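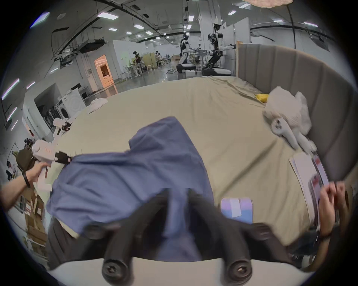 The Bed Is Not a Table
31 March 2022

Readers of this page will recall that in October I set down my principles for the care of household linen, and that several correspondents asked for a further entry on the surface on which most of that work is done. I have put off the matter for some months. It is now addressed.

A large bed in a shared room attracts objects. It is wide, it stands at a convenient height, and it is generally the only soft surface available. In my years at Clallton, where the building had one long common hall and a single bed at the end of it, I observed that an article placed on the mattress for a moment would commonly remain there until evening. The same condition applies in private homes, and I make no claim that my own is exempt.

The chief difficulty is that cloth and other goods become mixed. A shirt is laid down to be folded. A towel is set beside it. Papers are then put on the near side by a person who needs both hands free, and before long the folding cannot begin without first clearing a space for it. Folding done in a small space is poor folding. The sleeves are tucked short, the hem is not squared, and the garment goes to the shelf with the same creases it came with.

I recommend the following order of work, which I have kept to for some time with acceptable results.

Remove the hard goods first. Telephones and their cables should go before anything else, as a cable will catch in a sleeve and pull the whole pile with it. Papers follow. Anything with a strap should be picked up by the body and the strap gathered into the hand. A tray 24 inches long is sufficient for one person's belongings. Mine came from a shop called Jiltgate, now closed, and has a chipped corner that I have never repaired.

Next, gather the small white cloths. Towels and similar pieces have a habit of drifting to the far corners of the mattress, where they are taken for part of the bedding. They should be collected into one heap and left until last. 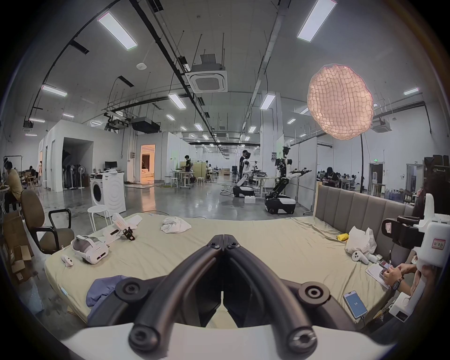

The mattress with objects scattered on it, the towel in the middle and the shirt over the side.

The shirt or other large garment may now be brought to the center. It should be taken by the corners and drawn out flat across the sheet before any fold is attempted. I have seen people begin at the collar with the rest of the garment still bunched beneath it, and I do not advise the practice. Draw the cloth toward you, smooth it from the middle outward, and make the first fold lengthwise.

A word on the fitted sheet. A beige or pale green sheet is forgiving of dust but shows every wrinkle, and a wrinkled sheet makes it hard to judge whether the garment on top of it is lying flat. I tighten the near side before starting and do not trouble with the far side. The Pastumora sheet I bought two winters ago has held its elastic well. The Nambiar, which was less expensive, slipped at the corners within 20 washes and has since been cut up for dusters.

Plush toys may stay against the headboard. They take up little of the working area, and moving them serves no purpose. The same allowance is not extended to sponges, which belong at a sink, or to plastic bags, which should be emptied and put away at once. A chair beside the bed is useful for finished pieces, provided that it has been agreed that no one will sit in it.

Upholstered headboards with vertical channels require separate attention. Lint from towels settles in the stitching, and a soft brush worked downward along each channel will lift most of it. I carry this out on the same occasion as the folding, after the cloth has been put away.

A correspondent has asked whether a folding table would answer the purpose better. It would, for those who have room for one. I have measured my own floor on two occasions and have not found the space without giving up the stool.

The next entry will concern the storage of winter blankets. Questions on that subject may be left in the comments, and I will take them up in the order received.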